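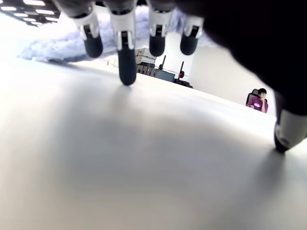 Kittipong Paisan wrote, in January:

> My position hasn't moved. Rigid parts in known fixtures are
> solved and have been for years. Laundry, toys, bedding and
> anything else that changes shape when you squeeze it are not.
> Sembiring quotes 300 picks without a drop, but those are cartons.
> Show me a figure for soft goods and I'll read it.

Kittipong, the soft goods figures from the Flirville trials are in the archive under "tidy-up, two-arm." Summary for those who don't want to dig: 2,544 attempts logged, 1,198 counted as complete. Complete means the item ended up inside the target area and was let go without the operator stepping in. I make that 47 percent. Najwa Boutros scores partial completions separately and gets a higher number. I don't use hers for planning, since a toy left half out of a bin still has to be put away by a person.

Failures fall mostly into two groups. In the first, the fingers close on pile and not on the body of the item, and it slides out during the lift. In the second, the grasp is good but the release isn't, and the item follows the hand back out.
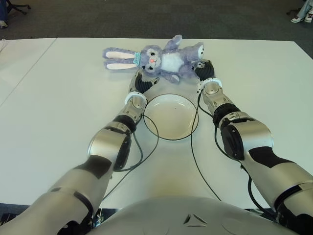
Grasp planning for plush is still done per item at Skurkumham, and I think this is where the time goes. Two hands help with support but double the number of contact points somebody has to choose. Take a stuffed rabbit on its back, one gripper at the neck by the ribbon bow and the other against the side near the leg. Both are defensible contacts. Neither tells you much about what the ears will do once the weight comes off the table, and long ears are what catch on a bin rim. Cable routing at the wrists is a separate problem and I'd rather not open it in this thread.

On shop-floor work I agree with you. Kitting at Sisalance runs unattended for a full shift.

For household chores my answer is still "not yet, unsupervised." I would change it at 500 consecutive attempts on mixed soft items with no operator contact. Ekkachai has asked for the raw logs and can have them.

Manee Somboon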